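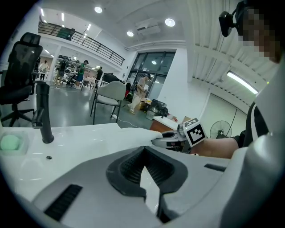 How to Wipe Down a Bathroom Sink with One Cloth

By Petronella Rampersad

A sink that gets a quick wipe every day almost never needs scrubbing. The whole job takes a few minutes, and one cloth will do it if you use it in the right order. These steps are for a white sink with a wide flat rim and a dark faucet, which is the kind that shows everything: toothpaste, soap film, water spots, hair. They work on other sinks too.

What you need

One white terry or microfiber cloth
A little dish soap or liquid hand soap
Warm water
A dry towel for the faucet

You don't need a spray cleaner for everyday wiping. If you use one, check the label first. Matte black faucets have a finish that can go patchy with bleach, vinegar or anything gritty.

Step 1. Clear the rim

Take everything off the flat part of the sink. Soap dish, pump bottle, toothbrush cup, all of it. Put it on a chair or the floor. Wiping around things leaves a ring where each one stood, and after a few weeks the ring is harder to get off than the rest of the sink put together.

If the soap dish has a puddle in it, tip the puddle into the bowl and rinse the dish. Leave the bar out to dry while you work.

Step 2. Wet the cloth and wring it out

Run the cloth under warm water until it is soaked, then fold it in half the long way and twist from both ends. Keep twisting until it stops dripping. A fluffy cloth holds a lot more water than a flat one, so give it a second twist. If it is too wet you will only push water from one side of the rim to the other. 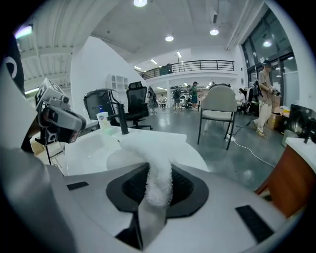 Step 3. Wipe the rim first

Shake the cloth open and fold it into quarters. Start at the back corner on one side, go along behind the faucet, then come down the other side and finish at the front. Use long strokes and press flat. Turn to a clean quarter when the one you are using picks up hair or grit.

Go around the base of the faucet twice. Soap collects there and dries into a pale crust. If it won't move, lay the damp cloth over it for 2 minutes and try again. Don't use a knife or a scouring pad.

Step 4. Do the bowl

Put a drop of soap on the cloth and wipe the bowl in circles from the top down to the drain. Do the drain last. Bunch the cloth up so you can press it down against the metal ring, and work it around with your fingertips. For the overflow hole, if you have one, push a corner of the cloth in and turn it.

I used to do the bowl first and the rim after, and I always ended up with a bowl full of crumbs and dust that I had to wipe again. Rim first saves doing it twice.

When the bowl is done, rinse out the cloth, wring it and go over the rim one more time to pick up any soap you dragged onto it. Hold the far edge of the rim in view at a low angle and the streaks will show.

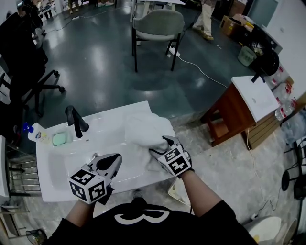 Streaks mean there is still soap in the cloth, so rinse it again and repeat until they are gone. On a white sink this second pass matters more than the first.

Step 5. Dry the faucet

Use the dry towel, and start at the spout. Hard water leaves chalky dots on black faucets overnight. If you already have dots, hold a warm wet cloth on them for a while and then dry. It may take a few days of this before they fade.

Step 6. Put things back

Wipe the bottom of each item before it goes back on the sink. Pump bottles are the worst for this, they drip down the side and stick. Set the soap dish where splashes from the faucet won't reach it.

Rinse the cloth, wring it and hang it fully open. A cloth left in a heap will smell by the next day. Wash it hot once a week without fabric softener.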